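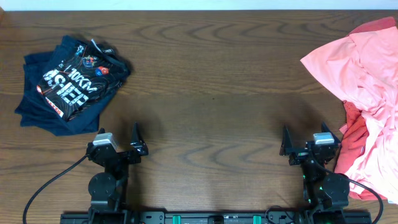 Printed shirt on top of the folded navy stack, on the wood table.

Ticket 3000: Order totals in the club shop do not match the payout report
Status: Resolved
Product: Urkeck Shop, self-hosted
Opened by: Itzel Tovar, Pennington Trail Club
Assigned to: Ikechukwu Danladi, Skamura Support

Itzel Tovar, 9:14 am

We sell leftover event clothing through the shop on our club site. When I run the monthly payout report for April, the total does not agree with the order list for the same month. The order list shows 398 paid orders. The payout report shows 232. I have checked that both are set to the same month and the same store.

No error message appears on either page. The report loads at normal speed and the CSV download opens fine, but it has the same 232 rows. I need the correct figure to close our books.

Things I have already tried:
Logged out and back in.
Ran the report in a different browser.
Cleared the shop cache from the admin menu.
Ran the report for March. March agrees with the order list.

We changed one thing in April. We moved the shop from our old host to Stindside. The person who did the move said everything copied across.

Ikechukwu Danladi, 9:52 am

Thanks for the detail. The March result is useful. It means the report itself works and the problem is with data written in April.

Please send me the following:
1. The shop version, from Admin, then System, then About.
2. The time zone shown on the same page.
3. The order number of one order that is in the list but missing from the report.
4. Whether the scheduled jobs page shows anything in red.

Please don't run "Rebuild all reports" yet. It clears the job history and I would like to see that first.

Itzel Tovar, 10:20 am

The version is the current one. There is a green check mark next to it.
Time zone says UTC. It used to say Mountain, I think, but I would not swear to it.
I picked an order from late in the month. It is marked Paid and Shipped, and the customer has written to say the shirt fit. It is not in the report. I sent the order number through the private form.
Nothing is red on the scheduled jobs page. There is a line called "settlement sync" that is gray and has no date in the last run column. The other lines all have dates.

Ikechukwu Danladi, 10:41 am

The gray line is the one we want. The order list reads directly from the orders table. The payout report reads from the settlements table, and settlement sync is the job that copies paid orders into it. A gray line with no date means the job is registered but has never run on this server. It does not turn red because a job has to start before it can fail.

Orders paid before the move were already in the settlements table and were copied over with everything else. Orders paid after the move were never added. That fits what you see in the report.

Most hosts require the shop's background jobs to be set up again after a move. The entry lives in the hosting panel and is not part of the shop database, so a database copy will not bring it along.

Do you have a login for the Stindside panel?

Itzel Tovar, 11:05 am

I do now. I had to ask for it. I am on the page called Scheduled Tasks and there is 1 entry, for a backup. Nothing for the shop.

But if none of the jobs are set up, why do the other lines on the jobs page have dates?

Ikechukwu Danladi, 11:18 am

Good question. The small jobs, such as clearing old carts and sending receipts, can also be started by visits to the site. Settlement sync is excluded from that because it can take a while and would hold up a customer's page. It only runs from the server's own scheduler.

To add it:
Click New Task.
Set the schedule to every hour.
In the command box, paste the line shown in your shop under Admin, System, Background Jobs. Copy it from there and do not type it by hand, as it contains the path to your shop folder.
Save, then click Run Now.

The first run will take longer than usual. Leave the page alone until the status changes.

Itzel Tovar, 11:37 am

Added and saved. Run Now gave me this:

settlement sync: could not open lock file, permission denied

Ikechukwu Danladi, 11:49 am

The lock file was copied from the old server and still belongs to the old user account. In the Stindside file manager, open the shop folder, then var, then locks. Delete settlement.lock. Only that file. The shop makes a new one when the job starts.

While you are there, set the time zone back to Mountain under Admin, Settings, Store, before you run the job again. Otherwise orders placed late in the evening on the last day of the month will be counted in the next month.

Itzel Tovar, 12:26 pm

Deleted the file, changed the time zone, ran the job. It finished with no message. The line on the jobs page is green and has a date.

The payout report for April now shows 396. So I am still 2 short.

Ikechukwu Danladi, 1:10 pm

I looked at the export you sent with the private form. Two orders in April were marked Paid by hand, with the payment method set to "Other". Those are left out of the payout report on purpose, as no money went through the card processor. Were they cash sales?

Itzel Tovar, 1:22 pm

Yes. Both were picked up at the packet table and paid in cash. They are in our cash book already, so the report is right and I don't need them added.

Please close this. It would help if the moving guide mentioned the scheduler. The page I was given only covers the database and the images folder.

Ikechukwu Danladi, 1:40 pm

Closing as resolved. I have sent a request to the documentation team to add the scheduled task and the lock file to the moving guide, and a separate request for the jobs page to show a warning when a job has never run.

Cause: scheduled task not recreated after host move; old lock file blocked the first run.
Fix: task added in hosting panel, settlement.lock deleted, store time zone corrected.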